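4.2 Do written part descriptions help people order the right spare?

The claim most often made for the Kundalent wording rules is that a customer who describes a broken part in plain words will be sent the right one more often than a customer who picks from a list. We wanted to know how far the evidence supports this. Our records cover 469 requests handled at the spares counter in Stustport, of which 97 ended in a return. Ibarra reads the returns as proof that picking from a list fails. We do not think they can carry that weight.

To begin with, the two groups were never alike. People who wrote a description tended to have the broken part in their hand, and people who used the list were often ordering for someone else. Emiliano Ibarra accepts this in a footnote but leaves it out of his comparison. A person holding the part can check a width or a hole against the packet at the counter, and a mistake caught there never becomes a return. It would be odd if the first group did not come out ahead, whatever rules were in force.

Returns are also a poor measure. A cheap clip that does not fit is likely to be thrown in a drawer. The Tollanholm branch charged postage on anything sent back under the value of the part, and its return rate is lower than Stustport's for every kind of item. Nothing suggests that its customers were better at describing things. Percy Benavides, who coded the Tollanholm slips, marked 25 of them as impossible to place in any category, mostly because the reason given was a single word such as "wrong" or "no". These were dropped from the published table without comment. We have put them back, and the gap between the groups narrows.

The rules themselves deserve a closer look. They ask the customer for shape, colour, the number of fixing points and the position of any damage, in that order. The first three gave little trouble. Position did. We asked seven members of the counter staff to read the same set of slips, and they agreed on colour almost every time, but "left", "top" and "front" were read in different ways according to how each reader pictured the part being held. Orozco, whose catalogue is the one most used at the counter, prints its drawings from above – customers very often write from below. 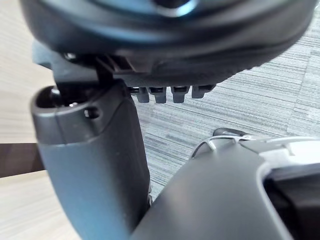
Counting fixing points does not remove the problem of position, although the rules treat the two as separate steps. A slip that says "four tabs, third one broken" sounds complete. In Figure 3 there are four small rectangular tabs in a row below a thick rounded rim, all the same dark grey, and the one furthest right sits higher than the others. Seen from underneath, as it is there, the third tab is the one beside that higher one. A reader who starts from the other end, or who has a drawing made from above, may well settle on its neighbour. The wording rules offer no way of telling which reading was meant, and we would want to see that mended before any gain in accuracy is credited to them.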